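Para: lista-materiais
De: Secretaria Pedagógica, Centro Educativo Salterside
Assunto: Re: Marcadores - reposição e arrumação nas salas

Exmos. Senhores e Senhoras,

Agradecemos a mensagem enviada pela unidade de Jasamberg, que transcrevemos em parte:

> Solicitamos esclarecimento quanto à reposição dos marcadores de
> ponta biselada. O pedido de março previa 272 unidades, e na nossa
> sala 9 faltam sobretudo os roxos e os cor de laranja. Pedimos
> ainda indicação sobre a forma de os guardar, dado que os
> utilizadores os deixam ora de pé, ora deitados sobre a mesa.
> Unidade de Jasamberg

Quanto ao primeiro ponto, informamos que o fornecedor Grarnus procedeu à entrega parcial da encomenda. Ficaram por entregar 51 marcadores, entre os quais os roxos destinados a Jasamberg. Os cor de laranja encontram-se já no armazém e podem ser levantados a partir das 9 horas, mediante apresentação da requisição habitual.

Quanto à arrumação, mantém-se o disposto nas normas internas. Terminada a atividade, os marcadores devem ser tapados e guardados na horizontal, separados por cor. Durante o trabalho podem permanecer destapados apenas os que estiverem em uso - os restantes aguardam sobre a mesa, com a tampa colocada.
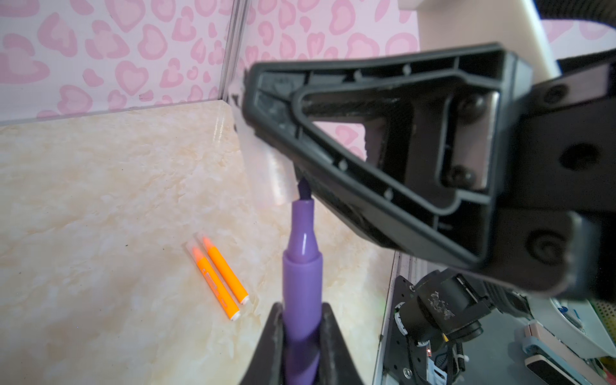 Os marcadores cuja ponta se apresente esfiapada ou achatada devem ser postos de parte e devolvidos à secretaria, em envelope identificado com o número da sala. Não se aceitam devoluções avulsas. As pontas biseladas não são substituídas em separado; a reposição faz-se sempre por marcador completo.

As caixas Sikora, com 7 divisórias, continuam disponíveis para as salas que ainda não as tenham requisitado. Pedimos que não sejam nelas colocados lápis nem tesouras - na última verificação encontraram-se várias divisórias danificadas.

Os pedidos de reposição devem ser dirigidos a esta lista, com indicação da cor, da quantidade e da sala.

Com os melhores cumprimentos,

A Secretaria Pedagógica
Centro Educativo Salterside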